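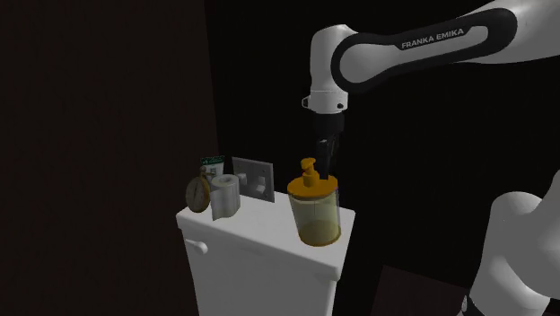

P. De Luca
Technical writer, Bevon simulation guides

6.4 Fault 398: Grasp stopped behind the target

Fault 398 is raised when the gripper reaches its pre-grasp position but the planner can't find a clear closing path. It comes up most often in the bathroom scene, where the soap dispenser stands on the toilet tank with other items on the same lid. With the arm reaching down and the gripper behind the pump, the planner may treat the pump head as an obstacle and the bottle as the target, even though they belong to one object.

The arm holds position when the fault is raised. The episode clock keeps running, and the episode is marked failed after 230 seconds unless you pause it first.

CAUTION: Do not clear the fault with Resume. Resume repeats the last motion command with contact checking off. In the simulator this pushes the dispenser through the lid or throws it off the tank. If the same job file is loaded on a real arm, the fingers will be driven into whatever is there.

Before you start

You need Bevon open with the failed episode loaded, and write access to the scene folder. If you are running on the Jillusport server, check that no batch job is queued against the same scene. A queued job will overwrite your changes when it starts.

Clearing the fault

1. Press Pause. The status bar changes to HELD.

2. Save the episode state under a new name. Do this now, as step 4 discards the contact log.

3. Switch to the wrist view and check what lies between the fingertips. Up close the dispenser can be hard to recognize. Go by the colour of the parts and the object names in the side panel, and leave the shapes for later.

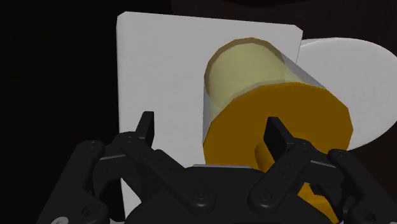

Figure 6-7. Wrist view, fingertips in front of the orange disc and the translucent cylinder.

4. Select Motion, then Retreat. Set the direction to Tool Z, away from the object, and the distance to 8 centimetres. Watch the first part of the move at low speed.

5. If the dispenser moves with the gripper, stop. Open the fingers fully and repeat step 4.

6. Open the object tree and find the dispenser. The bottle and the pump should sit under one parent. If they are listed separately, select both and choose Group as Rigid Body.

7. Open Collision and rebuild the hull for the grouped object. Leave the margin at 2 millimetres. A larger margin makes the hull overlap its neighbours on the lid, and the fault comes back.

8. Reset the episode and run it once with the viewer open.

NOTE: The scene lighting is dim and the area behind the tank is nearly black. You can raise the viewer exposure for inspection, but set it back before recording. Exposure changes are written to the camera output.

If the fault returns

Check the approach side in the job file. Files exported from the older Lamitz planner sometimes carry a rear approach as the default, and Bevon reads it without a warning. Change approach_side to front or auto and save.

If the approach side is correct, move the dispenser away from the other items on the lid and run again. A clean run points to a neighbouring hull. Rebuild those hulls one at a time – start with the item closest to the dispenser.

Faults that still return after this should be reported with the saved state from step 2, the job file and the contact log. Reports without the saved state can't be reproduced and will be sent back.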